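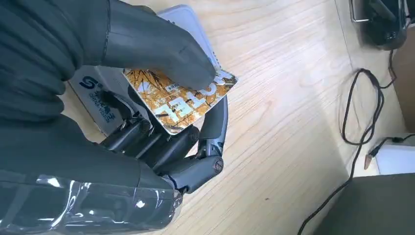 Collecting demonstrations for a pick-and-place policy

Robot Learning, handout 4
Prepared by Amna Marwat, with corrections by Asanka Paul

Read this before the practical. It covers how we record examples, what counts as one example, and what to throw away. The training side is in handout 5, and you will not need any of it to do the collection work well.

1. What an episode is

An episode is one recorded attempt at one task, from the start pose to the end pose. It contains the camera streams, the joint positions of the arm and hand, the commands sent to them, and a short text instruction such as "put the packet in the tray". All of these share one clock. If the clock drifts between streams, the system learns to act on a view of the table that is already out of date, and no amount of extra data will mend that.

We use two kinds of view. The wrist camera sees the fingers and whatever is between them. The head camera sees the table. Students often ask which matters more. For the last few centimetres before a grasp it is the wrist, and for choosing where to go next it is the head. Record both, always. An episode with one stream missing goes in the reject folder.

2. The Romudstead set

The worked figures in this handout come from the Romudstead set, which was collected with the Etlow recording tool. The target was 800 episodes. After checking, 769 were kept. The shortfall was made up of 26 with a dropped camera stream and five where the operator ended the recording before the arm had returned to its start pose.

Please note that those rejects say nothing about whether the grasp succeeded. Failed grasps with good recordings were kept and labelled as failures. They are useful for training a success detector, and you will be asked to build a small one in the third practical.

3. Variety

A system trained on one object in one position will do well on that object in that position. To get anything more, the examples must differ from each other in the ways that the real task differs. Change these between episodes:

Object position and angle
Object type, from the list on the bench sheet
Which places in the tray are already filled
Start pose of the arm, within the marked limits
Small things on the table that have no part in the task

The last one is missed most often. If every recording has a bare table, the first stray cable at test time can upset the policy. Leave some clutter in reach of the cameras, and move it about during the session. Keep it out of the path of the arm.

Change one or two of these at a time. Daniyal Swati's group last year changed all of them after every episode, and then could not say which change had caused the drop in success they saw on the second afternoon.
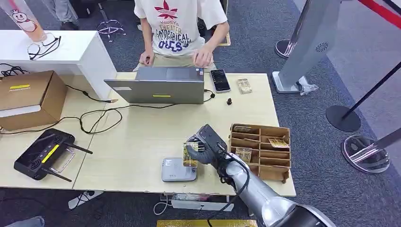

A divided tray is a harder target than an open bin, and it teaches more. The policy has to pick a free compartment, line the object up with it, and let go without catching the wall. How full the tray is changes the problem. With three packets inside and the other places free, as on this table, there are many right answers, and two operators may well choose different ones for the packet in the gripper. That is a real difficulty for simple imitation. If half the examples go left and half go right, a policy that averages them will aim for the wall in between. You can deal with it in the model (see handout 5) or in the collection, by naming the compartment in the instruction. For the practical, name the compartment. Write it by row and column, counted from the corner nearest the robot's base.

4. Flat and thin objects

Packets and cards give more trouble than blocks. A block can be gripped from most sides. A card lying flat has very little edge to get hold of, and the fingers tend to push it along the table. Pressing down with one finger while the others come in from below works if part of the card is raised, for example when it rests on a box. Practise this ten times without recording. Your first few tries will be slow and full of corrections, and the policy will copy the corrections along with everything else.

Soft packets bend. Grip them near the middle and do not squeeze harder than you need to. The force limit is set in the configuration file and should be left alone.

5. Resetting between episodes

Somebody has to put the table back after each attempt. With two people at the bench, one operates and one resets. Agree the signals before you begin. The person resetting says "clear" once both hands are away from the working area, and the operator does not start recording until then. 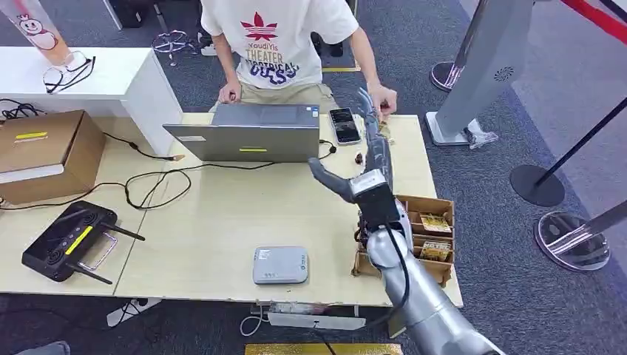 Hands will still get into the head camera's view from time to time, and that alone is not a reason to reject an episode. Mark it in the notes column as H. We filter on that column when building the training split. What must be rejected is any episode in which a person moves the object after recording has started, as the robot's commands then no longer explain what happened to the object.

Swap roles every 26 episodes. Tired operators cut corners, mostly on the return to the start pose.

6. Labelling

Fill in the label sheet during the session and not from memory at the end. Each row needs:

Episode number
Operator initials
Object code
Instruction, as typed
Outcome (S, F or P, where P is a partial success such as a packet left leaning on a divider)
Notes

Kristine Tan will check one sheet from each group against the recordings. In her experience the outcome column is usually right and the object code is usually where the mistakes are — particularly when two packets of the same shape have different printing.

7. How much is enough

There is no fixed answer. On the Romudstead set, success on seen objects stopped rising well before all the episodes were used, while success on new objects was still going up at the end. The Skirix exercise in week seven gives you 3000 mixed episodes so that you can draw this curve for yourselves. Plot both lines, keep the test objects the same throughout, and say in your write-up how you chose them.

For the practical

Bring the bench sheet and a printed label sheet. Groups should have read sections 3 and 5. Copy your recordings to the course drive before you leave the lab, and check that the files open. Questions about the recording tool go to Erzsébet Jakab; questions about marks go to Amna.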